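Bring Back the Public Bench

My mother is 78 and walks into town most mornings. She goes to the bakery, the pharmacy and sometimes the library. The walk takes her 19 minutes each way, and she knows that because she used to stop halfway and now she can't. The bench outside the old Nuttall shoe store was taken out two summers ago when the sidewalk was redone. It never came back.

She still makes the walk, but less often, and she no longer goes in July or August unless somebody drives her. I would like the city to explain how that is an improvement.

I started paying attention after that. In the part of downtown between the library and the bus station there used to be 13 public benches. I know this from an old street plan that Dorothy Ashworth kept from her years at the planning office. Four are left. One of those faces a wall.

The reasons given for removing them are always the same. Benches get dirty. They have to be repaired. Store owners don't like people sitting outside their windows for a long time. And then there is the reason that people lower their voices for, which is that homeless people sleep on them.

I don't think that last worry is made up. Barry Staniforth ran a hardware store on the main street for years and told me he found someone asleep by his door several mornings a month. He also told me that taking out the bench made no difference. People slept in the doorway instead. If a city wants fewer people sleeping outside, it needs places for them to sleep indoors. A missing bench does nothing for them and takes something away from everybody else.

Who is everybody else? It is anyone with a bad knee or a new baby. It is the kid waiting for a ride. It is a man eating a sandwich on his lunch break who would like to eat it outdoors without paying for a table. Tia Tapley, a nurse I know, sends her heart patients home with orders to walk every day. She says the first thing many of them ask is where they can sit down.

The usual answer is that there are plenty of seats at the cafes, and that is true. I like the cafes. But a cafe chair costs the price of a coffee, and it goes inside when the place closes. A public street that only lets you rest if you buy something is a hallway between stores.

We have also gotten used to thinking of open space as a good thing all by itself. Planners like it because it looks clean in a drawing and is easy to sweep. Wide paving has its uses – markets, parades, the fire truck that needs to get through. On an ordinary afternoon, though, most people only want to cross it, and they will pick the side with the shade.

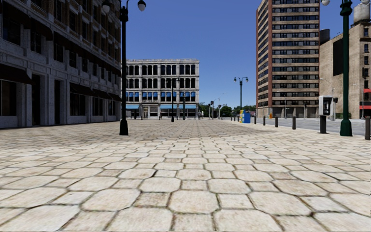

What a bench needs

A good bench is not complicated. It needs a back and at least one armrest, so that a person can push up from it. It should be in shade for part of the day, and it should face something, even if that is only other people going by.

The city's current favorite is a backless slab sold under the name Skidar. It looks fine. My mother sat on one once and needed my arm to get up again.

Where to put them

I would put one every 200 yards on any street with stores on it, and closer together on a hill. Bus stops should have them without any discussion. So should pharmacies and clinics, where the people going in and out are often the ones who need to sit.

Imogen Hollis, who has argued with me about this for a long time, says the money would be better spent on trees. I would take trees too. But a young tree needs years before it shades anybody, and a bench works the day it is bolted down.

The budget for next year gets its first reading in December, and there is no line in it for street seating. There is one for new signs. I plan to go and ask about that, and my mother is coming with me. We will be driving.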